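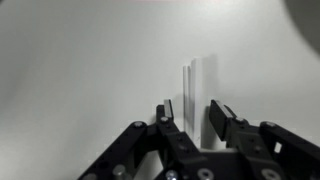 Mudside Community Garden
Minutes of the end-of-season members' meeting, 25/09/2022
Held in the potting shed, doors open, 11 members present

1. Opening and last minutes

The meeting started a little late so people could finish the squash soup. Minutes of the last meeting were read and agreed with one correction: the new hose reel went to the lower beds, and the old one stayed by the gate. It leaks at the handle. Please put a can under it.

2. The season

What a year! The chair went through the harvest book, which was filled in far better than last season (thank you to everybody who stuck with the pencil on a string). The shared beds gave 574 pounds of vegetables to the food pantry on Blackwood Avenue. That is our best total since the book was started, and there was a loud round of applause, some of it on the bench tops.

The pole beans did wonderfully along the south fence and kept going long after we had given up picking them every day. The Burnetti plum tomatoes, grown from seed saved by one of our own members, were the surprise of the summer. They split less than the others after the big rain in August and made a lovely thick sauce. Seed has been saved again and is drying in the shed on paper plates — please don't move the plates, they're labeled underneath.

Cucumbers were poor. Several members had mildew by the middle of July. One member had good luck with a wider spacing and watering only at the base, and offered to show anybody who wants to try it next spring.

Carrots in bed four were forked and stubby again. It was felt that the bed has never been dug deep enough. See item 5.

3. Money

Balance at the start of the season was lower than we would have liked, but the plant sale in May turned things around. We now hold 3383 dollars, with all bills paid except the water, which comes at the end of the quarter. The plant sale alone would cover the water bill with some left over.

There was a cheerful discussion of what to do with the surplus. Ideas included a second cold frame, a bench under the pear tree, a proper sign for the road side, and a wheelbarrow whose wheel goes round. The wheelbarrow was agreed at once. The cold frame was agreed as long as it costs no more than the last one. The bench and the sign will come back to the next meeting with prices.

Plot fees stay the same for next year. All in favor.

4. Water

The rain barrels were a big success and filled up after almost every storm. Two members asked for another pair behind the tool shed, where the gutter runs straight onto the path and turns it to soup. Agreed to try one barrel first. The downspout kit we used last time was the Stestomex one and it went on easily, so we'll get the same again.

Reminder that the barrels need to be drained and turned over before the first hard frost. Lids go on the shelf inside, not in the compost area, where one spent most of last winter.

5. Beds and soil

Bed four will be double-dug as a group job. A few people groaned but more people put their hands up, so it should be done in a morning. Leaf mold from the bin by the hedge is ready, dark and crumbly and smelling of woods, and there's plenty for every plot holder to take two barrow loads. After that it goes on the shared beds.

Cover crops: we will sow winter rye on beds one, two and six, and crimson clover on bed three. Bed five stays in leeks and kale. There was a question about whether rye is hard to dig in. Answer from those who did it last year: yes, if you leave it too long. It will be cut in April before it gets tall.

Garlic goes in during the second half of October. We have 87 bulbs set aside from this year's crop, picked out for size, and they are hanging in the rafters in net bags. Please don't cook with them, however tempting.

6. Compost

The hot heap is working beautifully and was steaming on cool mornings. The cold heap has too much grass in it. Please mix in dry leaves or torn cardboard whenever you add clippings. No bindweed roots in either heap. These go in the lidded bin by the gate.

7. School visits

Two classes came in September to pick apples and dig potatoes, and both were a joy. The children found more potatoes in a bed we had "finished" than we had found ourselves. The school would like to come again in spring and sow peas. Agreed with great enthusiasm. We need a few more small trowels, so if you have any at home you don't use, leave them in the blue crate.

8. Fall workday

Jobs for the workday:

Dig bed four
Clear the bean poles and bundle them for next year
Scrub the greenhouse glass inside and out
Oil the tool handles
Plant daffodils along the front path
Take down the bird netting and fold it (folded, please, not stuffed)

There will be chili and cornbread at noon. Bring a bowl and spoon.

9. Seed swap

The winter swap will be held again in the library side room. Last year's ran out of flowers early, so anyone with marigold, cosmos or zinnia heads still standing is asked to let some go dry and collect them. Envelopes are in the shed drawer. Write the year on them as well as the name.

10. Any other business

A member asked if the gate could be left unlocked on weekend mornings. Agreed for a trial until the end of October.

Lost: one pair of green gloves, left hand worn through at the thumb. Found: three right-hand gloves, none of them green.

Someone has been leaving zucchini on the bench with no note. They are free to anyone who wants them.

Next meeting to be set once the library room is confirmed. The notice will go up on the shed door.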